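How to star-hop to your first faint galaxy with binoculars

Posted 2026-09-03

I put off learning the sky for years because I figured I needed a telescope that pointed itself. Then I took a cheap pair of binoculars up to the Barlow turnout one night in July, and I found the Andromeda Galaxy in less time than it takes me to find my car keys. So if you've got binoculars in a closet somewhere, dig them out!

What you need: binoculars (mine are 8x40s, but anything close to that will do), a red flashlight, a paper star chart and a chair that leans back. I really mean it about the chair. Your neck will give up long before your eyes do.

First, get away from lights if you can. My backyard in Ider is fine for the brighter stuff, but a short drive makes a huge difference. Check that the moon is out of the way too – a big bright moon washes out anything fuzzy, and galaxies are nothing but fuzzy.

Once you're set up, put your phone in your pocket and leave it there. Your eyes need a good half hour to adjust to the dark, and one peek at a text message puts you right back at the start. I use that time to pour some coffee and get my bearings without the binoculars. 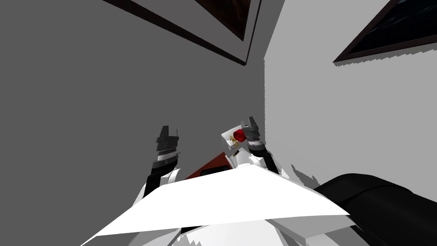
Next, focus. Pick any bright star and turn the center wheel with your right eye closed until the star is as small and sharp as you can get it in the left. Then close the left eye and fix the right side with the little ring on the eyepiece. Leave it alone after that.

Now for the hopping. Face northeast on a fall evening and look for the Great Square of Pegasus. It's bigger than you expect, and the stars aren't super bright, so take your time. The star at the left corner is Alpheratz. From there, follow the line of stars that curves away from the square, and stop at the second one along. That's Mirach, and it has a nice warm color in binoculars.

Put Mirach in the middle of your view and move up, away from the brighter Andromeda stars, to a dimmer star called Mu Andromedae. Keep going the same distance in the same direction and slow way down. You're looking for a soft oval smudge. It won't look like the photos (sorry!), but you're seeing light that left home over 2 million years ago, and I still get a kick out of that.

Can't see it? Look a little to one side of where it should be. The edges of your vision are better at picking up dim things. If that doesn't work, go back to Mirach and start over. I got lost 2 times my first night and ended up admiring some random patch of sky.

If your arms get shaky, lean your elbows on the chair, or rest the binoculars on top of a broom handle. It looks silly and works great.

When you've got Andromeda down, go back to Mirach and hop the same distance the opposite way for the Triangulum Galaxy. It's a lot fainter and I've only caught it from really dark spots, so save that one for your best night.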